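Clerkeser Music Board > Genres and history > Where does the Shek rhythm come from?

tamsin_k
I read on the back of the Trutwood compilation that shek was born in the port clubs. My uncle says it is older and came from wedding bands. Who is right?

Imitz
The clubs, in my opinion. The first records were all pressed there, 200 copies each, and you can hear the room in them.

saronbogale
I do not agree with Imitz. A record shows when somebody paid for a studio, it does not show when the rhythm began. My mother danced to this beat at weddings, with hand drums only, and there was no bass at all.

Imitz
Then it was a different music. Without the bass it is not shek.

oldneedle
You two had this same quarrel in March. Track 2 on the compilation has no bass and everybody calls it shek.

saronbogale
Thank you, oldneedle. I want to add something about the sound. 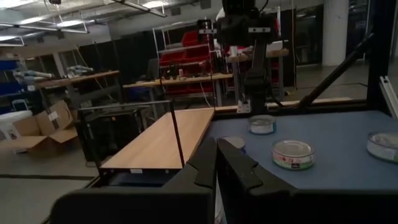
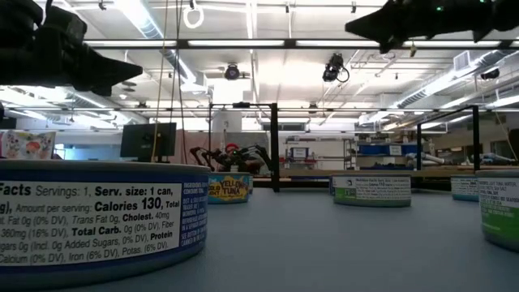
The high metallic tap on the old wedding tapes is often called a cowbell, but I think it is wrong. The players used what they had in the kitchen. A short, round tin like the ones on the blue table gives a dry tap if you hit it on the rim with a spoon, and a taller tin rings too long. The club producers copied this tap later with a machine, so for me the weddings were first.

Imitz
The tap I can accept. The bass I still do not.

tamsin_k
Does anyone have these wedding tapes? I would pay for a copy.

saronbogale
I have one, but side B is damaged. I will write to you. Saron Bogale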